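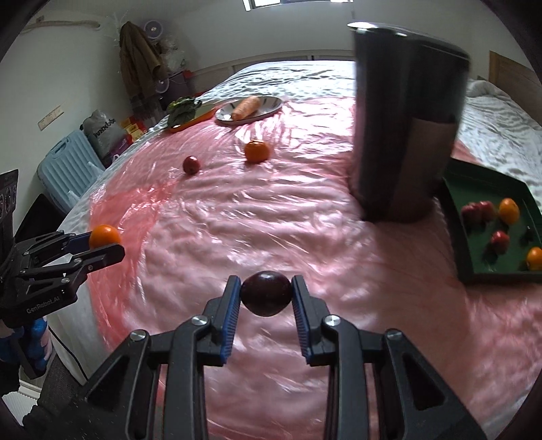
A plum in one gripper and a mandarin in the other, with more fruit and vegetables waiting on the pink sheet.

The hire kit from Norkix comes in two grey cases, and Beverley Cheetham can carry both of them up a staircase without help. She has had much practice. Since February she has taken them into flats, shared houses and one narrowboat, and in each place she has asked the people living there for the same thing: a flat surface, one hour, and permission to bring in some shopping.

Norkix is a small company in Candthorpe, and what it offers is a service more than a machine. A customer who wants to teach a robot to handle food, for example, pays for recordings of a person doing the job by hand. The person holds one gripper in each hand and works with these instead of with the fingers. No robot arm is needed in the room. The customer receives the recordings, sorted and labelled, and the kit goes on to the next address.

I spent two afternoons with the kit to find out how it feels to use. The first surprise was the weight, which I noticed in the wrist after ten minutes. The second was how much I depend on my own fingertips. With the gripper I had to look at a plum properly before I took it, and decide where its middle was. The blue pads have ribs and they hold well, but a small fruit wants to roll away if the two fingers do not meet it evenly. A jujube beat me several times. A carrot on a plate was easy across its width and very awkward near the thin end.

"People grab too quickly at the start," says Cheetham. "Then the recording is full of corrections. I tell them to move as if somebody is asleep in the next room."

The basic package gives the customer 300 recordings and costs £2,735, including the visit, the groceries and the labelling. Larger orders are possible, up to 3,000 recordings, and for these Norkix sends a second operator. Gavin Pringle, who plans the visits, told me that most customers ask first for a clean laboratory table and later change their minds. They discover that their robot must work in places with coats on the wall and suitcases on the floor, where the light comes from one window and makes shiny stripes on everything plastic. He now offers bedrooms and kitchens as the normal choice, and the plain table costs extra.

Not every customer is satisfied. Kieran Rudd works at Staniforth, a firm that packs fruit boxes for offices, and he ordered the basic package for a sorting project. He was pleased with the mandarins and apples. The leafy vegetables were less useful to him.

"With greens, each operator had a different method," he says. "One pinched the stems, another pushed from the side. I would have liked one rule for everybody, written down before they began."

Norkix has since added a short form where the customer can describe the grip that is wanted. I filled in this form for my second afternoon and found it clear, although the box for comments is too small.

The closest competitor I could find is Rastell, where the customer hires the grippers alone and does the recording with its own staff. It is cheaper by the week. For a team that has people free and enough patience, it may be the better way. Sadao Amano, who has used both services for his work on kitchen robots, prefers to pay for the operators.

"My students are good engineers, but they are bored after twenty apples," he says. "Beverley is not bored."

A few practical points for readers who consider booking. The cases need one ordinary socket for charging between sessions. Gloves are supplied in three sizes, and the smallest was still loose on my hand. The operator brings a plastic sheet to protect the surface, and it is worth asking for a matt one if reflections are a problem for your project. Cancellation is free until noon on the day before the visit. The fruit stays with the household.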